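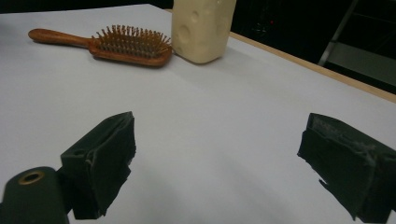 Vilém Štefanec asked at the handover why a hairbrush needs an inspection at all, when everybody at home just uses one until the pins fall out. I kept his remark at the top of this sheet, it is a fair one. My answer is that at home one person uses one brush. At Stitmont our brushes go to guest rooms and come back, and a broken pin can scratch the skin of the head or pull out hair.

Brush and small tableware check, room sets
Location: Stitmont, sorting room, white table
Sheet revised in August. Please use this version and throw away the older one with the yellow header.

Mark every line: OK / Repair / Remove. Write a comment also when the result is OK but you were not sure.

Part A. Before you start

A1. Table top is wiped and dry.
Result: OK
Comment: Wiped with Dustik cloth, no spray. The spray leaves a film and then the handles feel sticky, and we look for a varnish problem which does not exist.

A2. Light is good enough to see the tips of the pins.
Result: OK
Comment: Ceiling light was on. If you work after 4 p.m. in winter, please turn on the second row too.

A3. Brushes were cleaned before they came to the table.
Result: OK
Comment: Hair removed with the comb tool. Please do not inspect a brush with hair in it, send it back to cleaning.

Part B. Wooden hairbrushes

B1. Pins stand straight, none missing.
Result: Repair
Comment: In this lot 8 brushes had one or more loose pins. They went to the repair box. A leaning pin you may straighten by hand, but if it leans again after you release it, it is loose.

B2. Tips of the pins are round and smooth.
Result: OK
Comment: Run the inside of your wrist over the tips, slowly. The fingers are too hard for this, you will not feel a sharp one. Wooden tips can split along the grain, and the split is easier to feel than to see.

B3. Handle has no cracks, the rounded end is not chipped.
Result: Remove (two pieces)
Comment: Both cracks were at the neck, where the handle becomes the head. I think this happens when the brush is pressed into a full drawer. Do not glue the neck. We tried it last year and the glue held until somebody with thick hair used the brush.

B4. Varnish is even, no peeling.
Result: OK
Comment: Small dull places are allowed. Peeling is not allowed, the flakes come off in the hair.

B5. No smell of damp.
Result: OK
Comment: One brush I was not sure about – I left it out overnight and smelled it again in the morning. It was fine.

Part C. Cups and small pieces from the same shelf

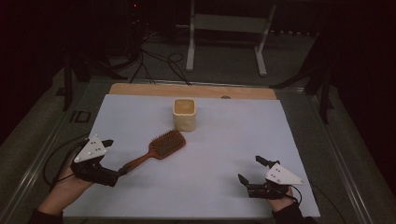
Cup and brush on the white board, Part C.

C1. Rim has no chips.
Result: OK
Comment: On a cup with a square opening please check the corners first. A corner takes the hit when the cup falls over.

C2. Cup stands without rocking.
Result: OK
Comment: Press lightly on each side of the rim. Three cups rocked a little at first, but it was dirt on the bottom. After wiping they stood well.

C3. Inside is clean, also in the corners.
Result: Repair (cleaning)
Comment: Toothpaste stays in the corners. The Wolard brush from the cleaning cart is too wide for it, use the narrow one with the bent neck.

C4. Textured outside has no sharp points.
Result: OK
Comment: Bumpy is normal on this kind of surface, sharp is not. If you are in doubt, pull a piece of thin stocking over it. When the stocking catches, mark Remove.

Part D. Packing back

D1. Brush and cup are not packed touching each other.
Result: OK
Comment: Paper sleeve on the brush, pins inside the sleeve. The cup goes in the other half of the box.

D2. Box label agrees with the list.
Result: Repair
Comment: Shelf 33 had labels from shelf 32. Corrected by hand, new labels are ordered. The total on the list is 232 sets and I agree with this number after the removed pieces were replaced from the reserve.

D3. Removed pieces are in the red bin and not in the reserve.
Result: OK
Comment: Please break the handle of a removed brush completely before you throw it in. Last time one came back to the shelf, somebody thought it was only dusty.

General comments

Checking one set should take over 2 minutes if it is done properly. When I see a sheet with a full box finished in a quarter of an hour, I will ask for it again.

Abdel Hamid asked if the wrist test in B2 is hygienic. Yes, if you wash the wrist before and between boxes. Wear short sleeves or roll them up.

Open points: new labels for shelf 33, more paper sleeves in the larger size, repair box is nearly full.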